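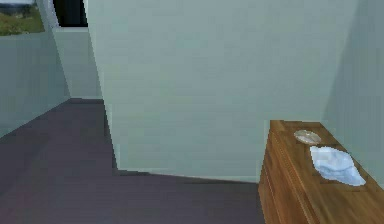 July 30, 2023

Hi all,

Second report on the Lammers hearing-loss library, as promised, and a bit longer than the first one because there's a lot more to tell you! I'll start with the money, then the recordings, then the things I got wrong.

You gave us enough for the year and we've spent a little under half. The biggest piece went to the captioning work, which Valent quoted by the minute of audio and then (bless them) held to that price even when our tapes ran long. The second biggest was the microphones. I had wanted the cheap ones and was talked out of it, and after listening to the April test recordings next to the new ones I'm glad I was. The old set made everybody sound like they were talking into a coffee can.

So, the recordings. We now have 82 finished interviews with people who lost some or all of their hearing as adults, and every one of them has a full transcript and captions. The finished pages went up in batches all through the spring, and they've been opened 1,455 times so far. I know that isn't a big number for the internet, but these are long interviews, and the notes people send in tell me they're sitting through the whole thing. One woman wrote that she watched the one about telephone calls with her husband and then they had the first real talk they'd had in months about why she'd stopped answering the phone. I read that one a few times.

The subjects people bring up are not always the ones I would have guessed. I went in with a list of questions about hearing aids and doctors. What they want to talk about is restaurants! Restaurants, and church, and grandchildren who mumble. I threw out most of my list after the first few sessions and now I ask about an ordinary day and let them run with it. The interviews got longer and much better.

Now the trouble. The search page is still bad. If you type "tinnitus" you get the right interviews, but if you type "ringing" you get one about a wedding. Steltix built it from a kit meant for stores, and it shows. They've offered to add a list of everyday words that point to the medical ones, and I've said yes, but I have to write the list myself and I'm only through the letter F. I'd hoped to hand it over by now and I'm sorry it's late.

We also lost 2 interviews for good. The files were copied to a drive that failed before the backup ran. Both people have agreed to sit down with me again, which was kinder than I deserved, and the backup now runs every night instead of whenever I remembered.

What's next: I'd like to use part of the remaining money for a printed booklet, more than 30 pages, with short pieces from the interviews in large type. Audiology offices keep asking for something they can leave in the waiting room. Dornino has given me a price I think is fair, and I've put it on the budget sheet in yellow so you can find it. I need a yes or no from you before I order paper.

The full budget sheet and the list of finished interviews are in the shared folder. If the yellow line looks too high, call me and we'll talk it over.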